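**Clothes folding** is the household task of laying a garment out and doubling it over on itself until it makes a compact shape that can be stacked, shelved, or packed. It usually comes between drying and putting away. Folding is done by hand on a flat surface such as a table, a bed, or the top of a chest, and in many homes it is done in one session for a whole load of laundry.

## Surface

Most people fold on whatever flat surface is closest. A table allows the person to stand upright and keeps the cloth from sinking, as it does on a mattress. Wood is common. A smooth finish lets fabric slide when it is pulled straight, while rough or splintered wood can snag knits. Tables used for folding are usually wiped down first, as crumbs and dust cling to cotton and fleece. 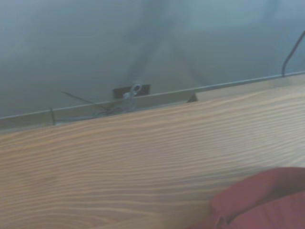
The size of the surface limits the method. Shirts and pants need enough room to lie fully open, but shorts, underwear, and dish towels can be folded in a space not much wider than the item itself. Bed sheets are often folded in the air by two people and only finished on the table.

## Shorts

Shorts are among the simpler garments to fold. They have no sleeves or collar, and when laid flat they form a shape close to a rectangle. The usual method is as follows:

1. Lay the shorts flat with the front facing up and pull the waistband straight.
2. Smooth the legs downward so that the hems line up.
3. Bring one leg over the other, folding along the center seam.
4. Tuck the point of the crotch seam inward to square off the side.
5. Fold the waistband down to the hems, or fold in thirds for a narrow drawer.

Elastic waistbands tend to gather and pull the upper part of the fabric out of line. Holding the band at both ends and stretching it lightly before the first fold reduces this. Soft fabrics such as jersey and brushed cotton also shift when one corner is lifted, so the rest of the garment is often held down with the other hand.

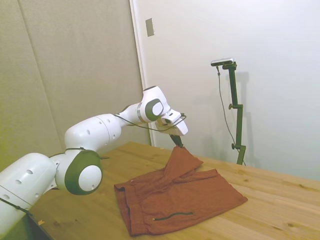
*Red shorts on a wooden table, with one corner lifted.*

## Unfolding and sorting

Laundry seldom reaches the table flat. Items come out of a dryer or basket bunched together, and each has to be opened before it can be folded. This is normally done by finding an edge that is easy to recognize, such as a waistband or hem, and shaking or pulling the cloth out from there. Dark fabrics can be slower to open, as seams and edges are harder to see against the rest of the material.

Veronica Ilie's household manual *The Wondilholm Laundry Book* recommends sorting a load by type before folding anything. Under her system, all shorts are folded together, then all shirts, so that each stack comes out the same width. She suggests stacks of no more than 6 garments for open shelves.
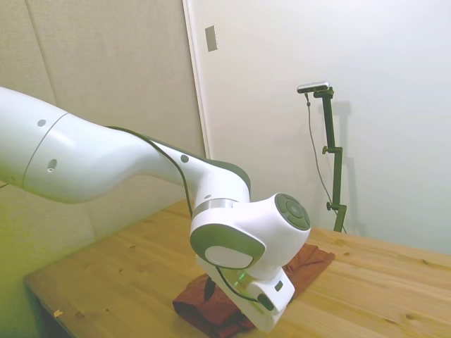

Photo: Sihan Tan / Zamia

## Storage

Folded shorts may be stacked flat or stood on edge in a drawer. Standing them on edge makes each pair visible from above but calls for a tighter fold, generally with four layers or more. Flat stacks are quicker to make and suit deep shelves. Heavy items are placed at the bottom. Garments that crease easily, including linen shorts, are often hung by the waistband on clip hangers.

## See also

- Ironing
- Clothes hanger
- Laundry basket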